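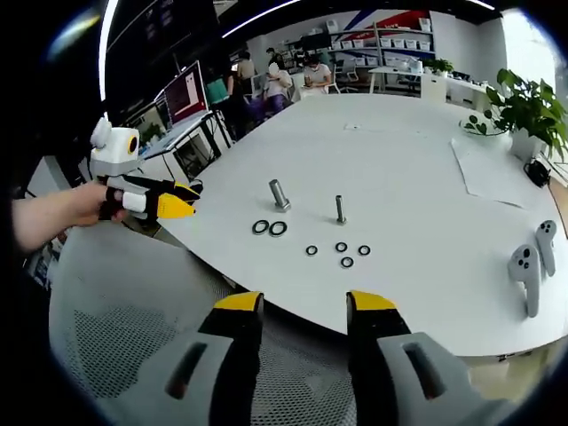 Dropped washers with hand grippers

Small rubber washers are the part we lose most. On Thursday one stuck to a fingertip after release, rode back with the gripper and ended up under the next bolt head. The bolt sat crooked and the run was thrown out. Amra Vasić went through the log and found the same fault 9 times in 100 runs.

What helped:

Wipe the fingertips with a lint-free cloth before each batch. Skin oil and rubber dust build up and make them tacky.

Stand the bolts on their heads, shank up, and keep the washers flat in front of them. Don't stack washers - they come up in pairs.

Open the fingers all the way and look at both tips before moving off.

Squeeze only until the washer lifts. A hard squeeze folds it, and it springs out sideways when you let go.

If a washer goes on the floor, stop and find it. They get into chair casters.

Cracked or torn tips go in the Narka bin, not back in the drawer. Tell Eleni Berisha when there is one spare pair left. Replacements took most of August last time.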